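Sorting trash, one episode at a time

I've been back at the sorting task since the start of October, and most evenings now go the same way. Reset the table, drive the arm, save, reset the table.
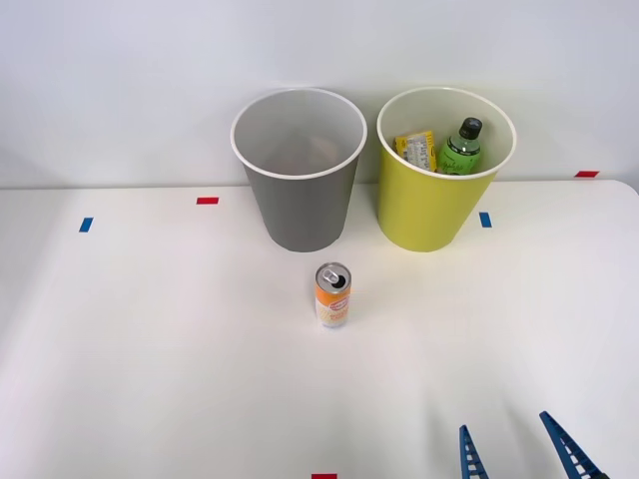 The rules are simple enough. Drinks cans go in the gray bin. Everything else I own that counts as trash goes in the yellow one. An episode is a single object: it starts with the gripper open and ends when the object is in a bin and the fingers are clear of the rim. If I drop something on the way, I keep the episode as long as I pick it up again and finish. If it rolls off the table I throw the episode out.

My target is 70 good episodes per object before I train anything. The first time I tried this I stopped at 30, and the policy learned to reach for one spot on the table whether there was a can on it or not. I had been putting the can down in almost the same place every time without noticing. Teodor Crăciun looked at the plots for me and spotted it in a couple of minutes.

So now I have a placement list. A short script prints where the next object goes and which way it should face, and I measure from the tape on the table. Red and blue was what I had in the drawer. The tape is also how I know whether the bins have shifted. I lost a whole evening in the spring to a bin that had crept toward the wall, and I only found out when I compared the first episode with the last.

Slim cans are the hardest objects so far. They tip if one finger touches before the other, and when I'm tired I come in at an angle. I've started slowing down for the last part of the approach and closing the fingers in one motion. It makes each episode longer by up to 12 seconds, but the grasps look a lot more alike when I play them back, and I think that matters more than speed at this stage.

I also stopped emptying the bins between episodes. When they were cleared every time, the trained policy hesitated over a bin that already had something in it. Now I let them fill for a while, empty them, and start over. The amount in each bin gets written down with the episode in case I want to filter on it later.

Storage is the boring part. Everything goes to Clustbridge overnight, and I keep a second copy on a drive at home. I still delete bad episodes by hand, which takes longer than I'd like.

Bottles are next. I have 2 shapes to get through, and the taller one doesn't like to stand up.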